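Plimbridge Dishes and Drying – data card

Version 5, 15 September 2018
Maintained by Pavithra Sundaram and Nnamdi Tamuno

Plimbridge is a picture set about the last part of washing up: racks, drip trays, bins, tea towels, and the mugs and plates that move between them. This file covers what is in the set, how the labels were made and where they go wrong.
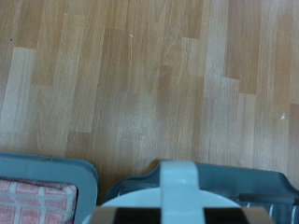
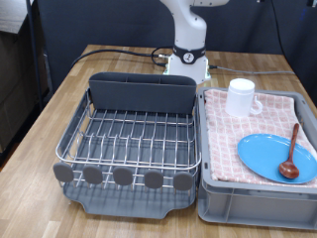 Both from the checked towel group. Second picture: rack on the left, lined bin with a white mug on the right.

Contents

The set holds 1704 pictures in two folders. "rack" has everything where a drying rack is the main item. "bin" has everything where a bin, tray or tub holds the dishes or the cloth. A picture showing both goes in whichever folder matches the item the labeller was asked to look at, so don't treat the folder name as a full account of what is there. Use the label file for that.

Labels

Each picture has one line in labels.csv. The columns are:

picture – file number, no leading zeros
holder – rack, bin, tray, or more than one separated by a semicolon
lining – towel, paper, none, unclear
items – mug, bowl, plate, cutlery, none, unclear
surface – table, worktop, floor, other
notes – free text, often blank

"Lining" means cloth or paper inside the holder. A towel that hangs over the rim still counts as lining if part of it is inside. A towel lying flat beside the rack does not, and should be put in the notes.

"Items" is for dishes only. The cutlery holder on a rack belongs to the rack and gets no label of its own. A rack with nothing in it is labelled none, even when there is a mug in the bin next to it.

"Unclear" was added in August after Athina Mitsotakis-Vlachou went through the older labels and found that people had been guessing. If only a corner of a holder shows and you can't tell what it has in it, use unclear.

Colours

We do not label colour. We tried it for the first two versions and gave up, mostly over grey plastic. The same bin was put down as grey, blue and grey-blue by three people on the same afternoon, and it does look different from one picture to the next. The old colour column is kept in archive/colours_v2.csv for anyone who wants it. It has not been checked.

Known problems

Tray and bin are mixed up in places. The rule is that a tray is shallow and a bin is deep, but from above it is hard to judge depth. Jagadeesh Kaimal has corrected the "bin" folder. The "rack" folder has still to be done.

Crumbs and specks on floors and tables are not labelled. Please do not add them.

Towels with a check pattern turn up far more often than plain ones. If you are using the set to find cloth in general, add some plain towels of your own or the results will lean towards checks.

Glasses are missing altogether. Shobha Reddy is putting together a separate set for those under the name Perska, and the column names will match ours.

Changes since version 4

Duplicate pictures removed.
"tub" merged into "bin".
Spelling of "draining rack" and "drying rack" made the same throughout the notes – it is now "drying rack".
Two rows with the wrong picture number put right.

Corrections

Send the picture number, the column and what you think it should say. One correction per line is easiest for us. Nnamdi deals with these in batches, so a change may not show until the next version.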